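Gripper Bench Technician (part-time, fixed term)
Quintana site, Lultberg

Stunach is hiring one technician to look after a two-handed gripper set called Stiko. The set is used by hand to record handling tasks, and the recordings are used to program a robot cell. You will report to Cauã Falcão.
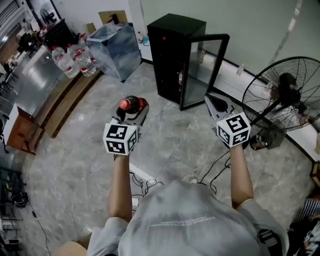
Gripper pair in use, with a bottle held in the left gripper.

The job is 15 hours a week until the end of October. Daily work includes:

Wiping and checking finger pads, and swapping worn ones
Checking that marker cubes are square and tight on their mounts
Cleaning camera lenses and running the calibration routine
Tracing cable faults and replacing leads
Keeping the service log

Pads are logged by cycle count and changed at around 900. After any pad change the jaw opening has to be measured again and the new value entered before the gripper goes back out.
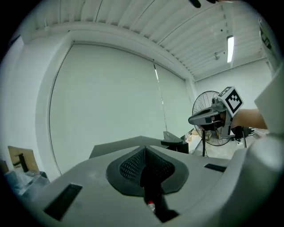

A loose marker cube will spoil a full session, so mounts are checked at every break as well as at the start of the day. You should be comfortable with small fasteners, a multimeter and a torque driver. Experience with 3D-printed parts helps but is not required.

Apply by letter or in person at the Quintana front desk, quoting job 64. Two references are needed.

Posted May 2021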